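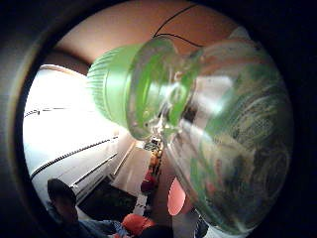 Storing drinking water at home for an outage

Scope

These instructions cover treated mains water kept in food-grade containers for household use during a supply interruption. They don't cover rainwater tanks, bore water or water drawn from a creek, all of which need separate testing and treatment. The quantities are for drinking and basic food preparation only. Toilet flushing and washing up can be supplied from any clean tub or bin and should be planned separately.

1. Work out the volume

Allow 2 litres per adult per day for drinking and the same again for cooking and brushing teeth. Multiply by the number of people, then by the number of days you want to cover. Two adults covering 8 days need 64 litres under this rule. Hot weather, breastfeeding and physical work all push the figure up, and pets should be counted as well. Households on the Linham side of the ridge, where a burst main takes longer to reach, may wish to plan for a longer period than those in town.

2. Choose containers

Clear PET drink bottles with screw caps are suitable for small volumes. Use bottles that held water or soft drink. Milk and juice bottles are not suitable, as residue stays in the plastic and supports bacterial growth after washing. Discard any bottle with a split cap, a scored interior or a lingering smell.

For larger volumes, use a rigid jerry can marked as food grade. The Pruson stackable can is the one used for the measurements on this page. It weighs 17 kilograms full, which is near the limit of what many people can lift from the floor with one hand. If anyone in the household has trouble with that weight, stay with smaller containers.

3. Clean and sanitise

Wash each container and its cap in hot tap water with unscented dishwashing liquid. PET softens in very hot water, so keep boiling water away from it. Rinse until there is no foam.

Make up a sanitising solution with plain, unscented household bleach, following the dilution printed on the label for food-contact surfaces. Products with added detergent, perfume or thickener must not be used. Fill the container partway, cap it, and turn it so that the solution reaches all interior surfaces, including the thread at the neck. Leave it for the contact time given on the label, pour it out, rinse with tap water and drain upside down on a clean rack.

4. Fill

Run the cold kitchen tap until the water is at a steady temperature. Remove any aerator or hose attachment first - both collect sediment. Fill to the brim for indoor storage. Containers going into a freezer need headspace; in a one-litre bottle, stop at 800 millilitres.

Screw the cap down without touching its inner surface. Lay each bottle on its side on dry paper towel for an hour. A damp patch means the cap isn't sealing and should be replaced.

5. Label

Write the fill month and the words "drinking water" on each container in permanent marker. Put the label on the shoulder or side, not the cap, as caps get swapped during cleaning.

6. Store

Choose a cool, dark cupboard at floor level. Keep the water away from petrol, paint, solvents and garden chemicals, whose vapours can pass through plastic over time. A garage is usually a poor choice for this reason, and for its summer temperatures. On concrete, put a board underneath - the Prokby slatted base fits a row of cans, although any flat timber offcut will do.

7. Rotate

Replace the water every six months. January and July are easy to remember. Old water can go on the garden. Repeat step 3 before each refill and check the caps again.

Water that has been stored for a while often tastes flat. Pouring it back and forth between two clean jugs restores some air and improves the taste. If it is cloudy, coloured or smells of anything other than faint chlorine, don't drink it.

Related pages: Kim range jerry can taps and spare seals; Filling a header tank; Boil water notices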